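Learning to Fold from Hand-Held Grippers: Does It Matter Where You Pinch?
Final report, Robot Learning Project Course
Project group Harkunetti

Why I picked towels

When I signed up for this course I wanted to do something with a robot pouring coffee. Everybody wants to do pouring. Our supervisor steered me toward cloth instead, and I grumbled for maybe a week and then got completely hooked. A cup stays a cup when you bump it. A cloth turns into a different problem every time you let go of it!

The question I ended up with is small enough to fit in a semester. If you teach a policy to fold a square cloth using demonstrations from a person holding a pair of grippers, does it help to be strict about how the person picks up the fabric? I had two styles in mind. In the first, which I call "free" in the rest of this report, the demonstrator grabs wherever feels natural. In the second, "edge first," the demonstrator has to pinch right at the border, close the jaws all the way, wait a beat, and only then lift.

My guess going in was that free would win, mostly because people are good at folding and I figured the strict rule would make everyone stiff and slow. I was wrong about which one won (I was right about stiff and slow).

How we collected the data

All the demonstrations were done by hand, with one gripper in each hand and no robot moving at all. The grippers have the same jaws as the ones on our two-arm robot, so in principle what the person does can be copied over without a lot of translation. Each gripper has its own camera looking down at the jaws, and there is one more view from head height. Chae-won Hwang wrote the recording software, which we named Yeon, and it saved me an enormous amount of grief because it refuses to start a recording if any of the streams is out of sync.

The setup is a light wooden table on carpet, with dark drapes around the area so that people walking past don't end up in the data. I taped the table edges early on and got strangely protective of that tape. The cables took more getting used to than the grippers did — they pull at you a little when you reach across, and my early demonstrations have a hitch in them at exactly that spot.

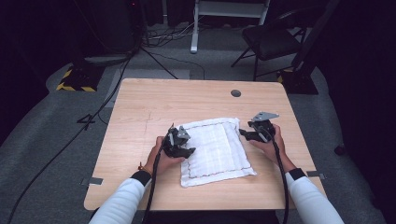
Figure 1. Collecting a demonstration with two hand-held grippers, seen from head height.

Every demonstration had the same goal, which was to take the cloth through a fold and leave it flat with the borders lined up. I recorded 200 in total and split them evenly between free and edge first. Then I went through and threw out the bad ones. A demonstration was bad if the cloth left the table, if I had to put a gripper down in the middle, or if the tracking jumped. That left 152, and I balanced the two styles again by dropping a few free ones at random, so the final training sets came out the same size.

Something I'd do differently: I recorded nearly all the free demonstrations first and then all the edge first ones. By the second half I was just better at using the grippers. I tried to correct for this by recording one last mixed batch in January, but it was a small batch and I don't think it fixes the problem completely. Please keep it in mind when you get to the results.

Training

I used the group's existing imitation learning code (Brullora) with hardly any changes. The policy gets the gripper camera images and the gripper positions, and it predicts a short chunk of motion for both hands. I trained it once on free and once on edge first, with identical settings, and then once more on everything together because I was curious. Training ran overnight and I checked on it from bed far more often than was useful.

I did try adding the head-height view as an input. It made the motions smoother but the policy started to drift sideways, and I ran out of time to figure out why. It's in the appendix for whoever wants it.

What happened

The edge first policy was clearly better at the part I cared about, getting hold of the fabric and keeping hold of it. The free policy would often come down in the right area, close on almost nothing, and then carry out a beautiful fold with empty jaws. It's a funny thing to watch the first time. By the end I was talking to it.

Where free did better was speed, and also in recovering when the cloth started out badly rumpled. I think that makes sense. The free demonstrations have a lot more variety in them, so the policy has seen more kinds of mess. Edge first expects to find a border, and if the border is tucked under something it hovers and hovers.

The combined policy landed in between on everything, which was a bit of a letdown. I had been hoping it would pick up the best of both.

Looking closer at the pinch

Once I had the results I went back through the gripper views to see what a solid grasp looks like from down there. The white cloth we used turned out to be a great choice for this, thanks to the colored zigzag stitching sewn across it. The stitching works like a ruler. When the jaws close, you can see the fabric bunch up into a thin ridge between them, and the line of stitches bends along with it, so you get a pretty good sense of how much cloth is being held and which way it's being pulled. On a plain white towel I would have been guessing.

I hand-labeled a set of these closing moments as "deep" or "shallow" depending on how much fabric stood up between the jaws. Edge first demonstrations were mostly deep. Free ones were all over the place, and my own shallow grasps got rescued by my wrist, which tilts without me thinking about it. The policy doesn't seem to have learned that tilt. So my current explanation is that the strict rule helps by making the person slow down long enough to get a deep pinch, and the border itself may matter less than I thought.

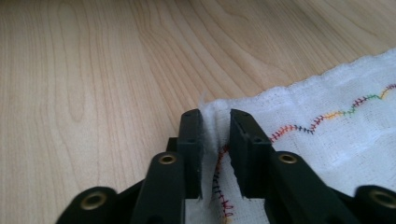
Yi-an Ma wasn't convinced when I presented this part, and objected that depth and waiting time are tangled together in my data, so a slow free grasp might do just as well as one at the border. The fair test, in Yi-an's view, would be a third style where you pinch anywhere but still have to pause before lifting.

I agree, and I wish I'd thought of it before I gave back the lab key. The labels for depth are in the shared folder next to the recordings, so at least that comparison could start from something.

Leftover notes for the next group

The depth labels are mine alone. Get a second person to label them before you build anything on top.

Keep the pause rule short. When I made myself wait too long, the policy learned to wait too, and sometimes it never stopped waiting.

We also started porting everything to the newer controller, Grurnus, and got as far as the left arm. The branch compiles. I would not run it near anything you like.

Chae-won has the calibration files. Recalibrate anyway if the grippers have been taken apart.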